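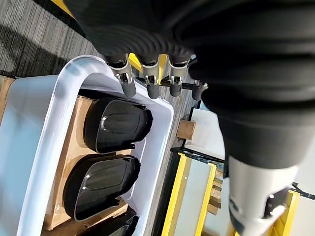 Best place to stand at the Lillholm for a loud funk band?

Posted by ivel_bass

I have two tickets for a funk show at the Lillholm in September. Doors are at 7 pm. I've only been there once, for a seated show, and this one is all standing. The venue page says capacity is 1,034 on the floor and 1,537 with the balcony open. I want to hear the bass clearly without it turning to mush, and my wife is 5'2" and would like to see the horn section. Is it better to get there early and go up front, or hang back? Also, is the balcony open to everyone or is it a separate ticket?

Flullthorpe Frank

I've been to maybe a dozen shows there. Don't go right up front if you care about the sound. The subs are under the stage, and the vocals go over your head, so you get kick drum and not much else. The best spot is a few steps in front of the sound desk, slightly left of center. There's a low platform along the left wall, up two steps, and that's where I'd put your wife. It fills up about 30 minutes after doors, so get there by 7:15 and hold your place through the opener.

Avoid the area under the balcony. The ceiling is low back there and the bass builds up badly. People also talk the whole time because the bar is right behind them.

Bring earplugs. The bar sells foam ones but they cut all the high end and you'll lose the cymbals.

songbird_62

Balcony every time. I saw Song there last year and could see everything, even the trombone player's feet.

tenor_clef

Check your ticket for the balcony. When they open it, it's usually sold separately and marked "Upper" under the price. A floor ticket won't get you past the stairs. If yours just says "General" you can ask at the box office window about switching. I paid the difference at the door once, but the show wasn't sold out. The sound up there is fine in the first two rows and a bit thin behind that.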